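We ended up loving the bin! When our group started in December, the plan was to spend the whole term on shelving for the Zamlow storeroom, but So-ying Ng kept coming back to how small things get sorted once they land in a big metal box, and by the second week we had all switched over (sorry, shelves). 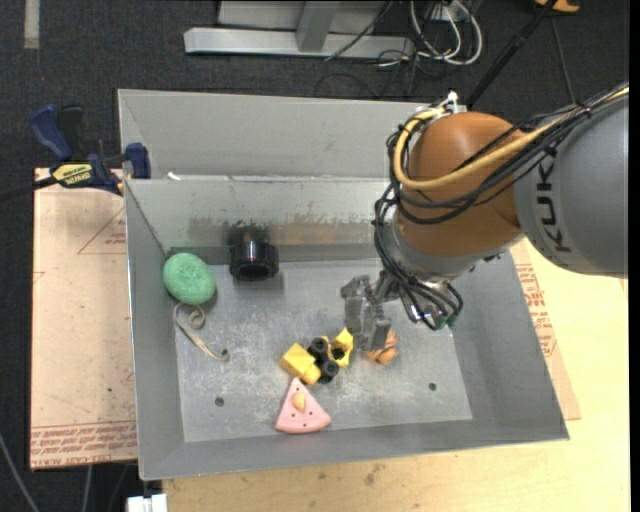
Department of Packaging and Materials Handling, Stumport

The grey sheet metal has picked up plenty of scratches on the floor, and we think that's great, because scuffs are data too. Milagros Abella mapped them on graph paper. Items like the beige strap were the hardest to log: do you measure a strap curled or straight? We went with straight, 748 entries in all, and Eirini Vasilakis checked 30 of them again by hand.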